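Woreldale Community Boards > House & Yard > Floors

Thread: Refinishing old plank floors without losing my mind or my security deposit

gravyboat_admiral
Posted 9:40 pm
We rent the upstairs of a place in Britlow and the landlord has agreed to let me redo the floors, meaning he said "knock yourself out" and hung up. 270 square feet of wood planks, old finish, gray traffic path from the door to the fridge. The rental yard wants me to take the drum sander. My brother-in-law wants me to take the drum sander. I have never held a drum sander and I suspect that's why they want me to.

Budget is $200, not counting beer. What would you do?

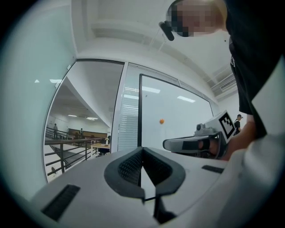 pondwater: Skip the drum. Get the square orbital, the big buffer-looking one. Slower, but you can't dig a trench in the living room with it. I did our hallway with a drum in October and you can still feel the spot where I stopped to answer the phone.

tallow_and_sons
Disagree with pondwater. An orbital on old finish just heats it up and gums the paper. I went through 17 sheets in one bedroom before I drove back for the drum. Keep it moving, lift before you stop, don't answer the phone.

pondwater
I was expecting an important call.

gravyboat_admiral
So one of you has a trench and the other has a paper habit. Encouraging. Is there a third way where I do less?

mrs_ottoman
Yes. Screen and recoat. If the finish is only dull and you aren't down to bare wood, clean it, scuff it with a fine screen, vacuum twice, roll on a new coat. Drip some water on the gray path first. If it soaks in and goes dark you're sanding, sorry.

tallow_and_sons
Screen and recoat over mystery finish is how you get peeling by spring. If anybody ever waxed that floor, the new coat won't stick.

mrs_ottoman
Which is why you test a patch in the closet, as it says on the can.

gravyboat_admiral
Did the water thing. Beads up nearly everywhere, soaks in by the fridge. Also got a quote from Doucet for a full sand and three coats: $1050. I thanked them and went to lie down.

Putting this one up too.
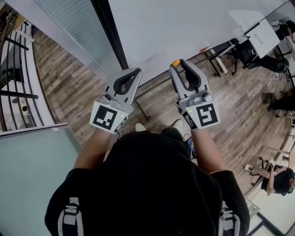

Plank floor, from above.

pondwater
I'd take the Doucet quote before I'd take tallow's advice, and I'm cheap.

tallow_and_sons
Trench.

mrs_ottoman
Sand the fridge patch by hand, with the grain, and feather it out past the gray. Then closet test, then screen the whole room. Prornari satin if you can find it. Semi-gloss will show every patch you ever made.

gravyboat_admiral
Closet test is down. Checking it tomorrow with a strip of tape. Does the fridge have to come out of the room, or can I just sort of walk it around?

pondwater
Out of the room. Ask me how I know.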